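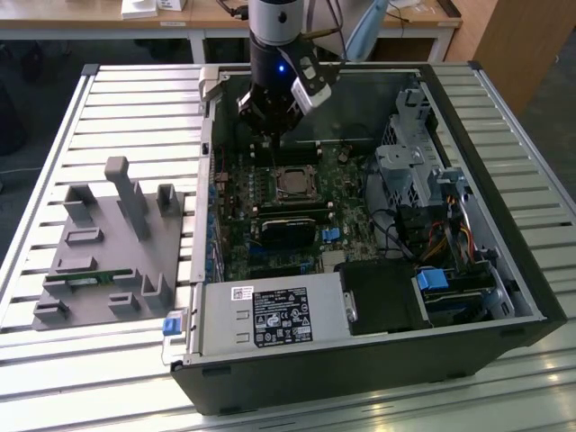

The repair shop on the ground floor of the old Ansah building takes in office computers that companies have finished with. Its owner started it with a friend's van and a rented garage, and for the first two years she kept her day job doing payroll. Now the shop has a staff of eight and sells most of what it fixes to schools, small clinics and people who walk in off the street.

We met at 7 in the morning, before the counter opened. She said it was the only hour she could promise me.

"People think the hard part is the repair," she said. "The repair is mostly swapping parts and being patient. The hard part is getting the machines in the first place, and getting them with the memory still in them."

Companies tend to replace their desktops all at once. Last September a freight firm called Preltico called to say it had 142 towers stacked in a hallway and wanted them gone by the end of the month. She took them all. Nearly 100 were good enough to sell again, and the rest went for parts.

"I said yes before I worked out where to put them," she said. "We had towers in the restroom – I am not proud of it."

The first job with any machine is the drive. It is wiped or pulled, and the company gets a signed sheet with the serial number on it. She will not skip this even when a customer says there is nothing on the disk. In her second year she was handed a computer that was supposed to be blank and found a full set of tax records on it. She called the owner the same afternoon.

After that comes cleaning, then a memory test that runs overnight.

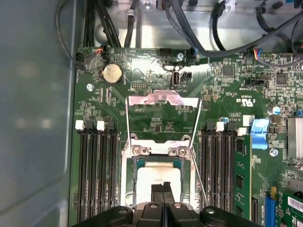 Servers are a smaller part of the business. She buys them when the price is low, but they are heavy and loud, and few walk-in customers want one. Most go to a hosting company in Perenia that runs older hardware for clubs and local papers. "They know what they want and they pay on time," she said. "I wish I had five of them."

I asked about prices. A basic desktop with a fresh install goes for less than a new phone, and she has not raised the price in three years. Her rent has gone up by $900 a month in that time. She made up part of it by dropping printers, which took up shelf space and came back more than anything else she sold.

The shop keeps its stock list in a program called Stuvix, which she described as ugly and reliable. Before that it was a paper notebook, and she still has the notebook under the counter.

She does not plan to open a second location. She looked at one last spring and decided the parking was bad. What she would like is a proper loading door, so that deliveries no longer have to come through the front past the customers.

At 8 the first one was already waiting outside with a laptop under his arm. She got up and went to unlock the door.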